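The fault came at hour 108, and it was the left arm that stopped.

Touran Hashemi heard the fans change pitch and looked up from her lunch. The job was simple. Write a line on the whiteboard, wipe it off, write the next one. Marjan had loaded 1,300 lines from an old book of sayings, and Pranex wanted 1,000 of them done without a person touching anything.

"Torque limit on the left elbow," she said into the phone. "It says it hit something."

"Did it?" Gaurav asked.

"There's nothing there to hit."

He told her to clear it and go on. She cleared it. The arm moved the width of a hand, faster than it should have, and stopped again.

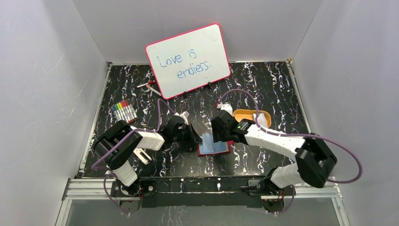 In August the same arm had swung out at Floor Michiels while he was changing a fingertip. He had cleared a fault too. It broke two bones in his wrist, and the report had said operator error. Touran had signed it because everyone else had.

She pulled up the log from that day and put it next to the new one. The same joint, the same code, the same short jump after the reset. The encoder was losing its place and the controller believed it anyway.

"Clear it again," Gaurav said. "We're 50 lines short."

"No."

She pressed the red button by the door and heard the brakes take hold. Then she hung the lock on the power switch, put the key in her shirt pocket and wrote her name and 7 Dec 2018 on the tag.

Gaurav was still talking. She set the phone down on the bench, opened the August report and started with the line about Floor.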